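Kurndale Ball and Box Set
Tabletop game set with glossy balls and open box, by Plarthorpe

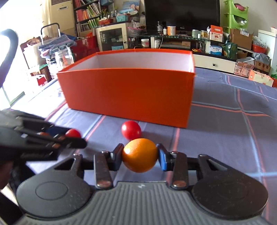

Orange and red balls with the open box, on a plaid cloth.

The Kurndale set is made for small games on the table: tossing, picking up, sorting by color, or just putting everything back where it belongs. The balls have a shiny surface and strong colors, so also small children and older people find them easily on a patterned cloth. The box is rectangular and has no lid. Outside it is bright red-orange, inside it is white, and for this reason a ball at the bottom is easy to see.

We recommend to place the box with the long side toward the player. The opening is then wide and the first throws are not too difficult. For players with more practice, turn the box by a quarter and move the chair back one step.

On a bare table the balls roll quite far — a tablecloth or a thin towel slows them down and makes less noise. If you play near a shelf with glasses or jars, please keep the game to rolling and placing.

What you receive
Open box, red-orange outside and white inside
Balls in orange and red
Cloth bag for storage
Sheet with 4 games, written by Loredana Orlandini

Details
Weight of the complete set: about 400 g
Height of the box: 86 mm
Players: 2 or more, also possible alone
Article name for reorders: Kurndale Red
The tablecloth is not included.

Care
Wipe the balls and the box with a soft damp cloth and let them dry before you put them in the bag. Do not use alcohol or rough sponges, they take away the shine. Do not leave the set on a radiator or behind a window in strong sun.

Spare parts
Single balls can be ordered in both colors. Please write the color in the order note, otherwise we send orange. The box is also sold separately and fits on a Jedside shelf with the long side to the front.

Small pieces are not suitable for children under three years. An adult should stay close during the game.

Questions about this article are answered by Cosimo Sorrentino in our shop. In July we ship only in the mornings, so an order that arrives after noon leaves on the next working day.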